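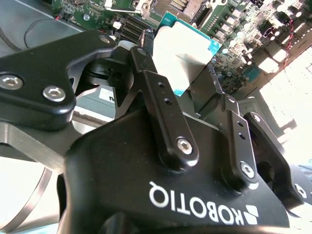
Green desktop motherboard during bench work at the Rateck facility in Riswood.

RISWOOD -- Rateck has published a revised bench procedure for the refurbishment of office desktop towers. The procedure, issued under the name Emura, covers case opening, processor and memory handling, and parts storage during service. It takes effect in April at the Riswood and Pryor facilities.

Rateck received 3,465 desktop towers for refurbishment in the last program year. Of these, 2,068 were returned to service. The remaining units were held for further test or broken down for parts.
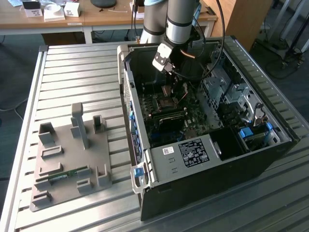

Emura requires every tower to be serviced on its side, with the side panel off and the power supply disconnected from the wall. Access to the board is from directly overhead. Small parts do not go on the bare bench top. The fixture plate to the left of the tower has raised holders for this purpose, and a small green circuit board is stored in one of the slotted holders near its lower part. With the processor out of the socket, as in this unit, the empty socket and its metal retention frame are inspected under direct light before any further work -- bent contacts are grounds for rejecting the board.

"Most of our board failures were handling failures," said Thanasis Katsaros, refurbishment manager at Rateck. "Parts were set down in the wrong place or picked up the wrong way. The procedure now says where each part goes."
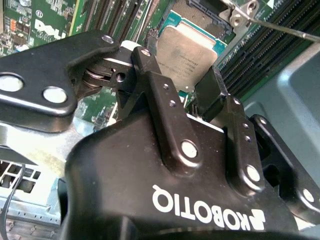 Processor seating is treated as a separate step with its own sign-off. The technician checks orientation, then confirms that the part sits level before the retention frame is closed. The silver-gray heat spreader and the thin teal border of the substrate around it give two surfaces to check, and both must be free of old thermal compound. Compound residue on the substrate is removed with a lint-free swab and left to dry. The cooler is not mounted until the step has been signed.

Memory modules are reseated after the processor check and tested one slot at a time. A unit that fails memory test twice is pulled from the line and tagged for board replacement.
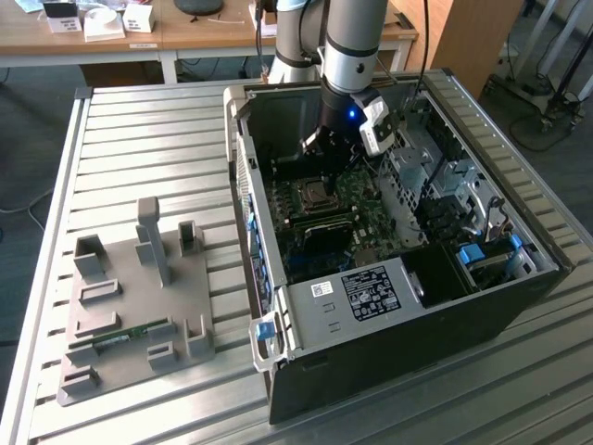 Replacement boards are drawn from tested stock only. Rateck will hold 1,000 tested boards between the two facilities, with stock levels reviewed every 4 weeks.

"The sequence is fixed, and the records follow the sequence," said Savvas Tsakiris, who wrote the procedure. "If a unit comes back, we can see which step to look at."

Service records will be kept by unit serial number. Customers with towers already in process will see no change in pricing or turnaround. Copies of the Emura procedure are available on request from the Rateck service desk in Riswood.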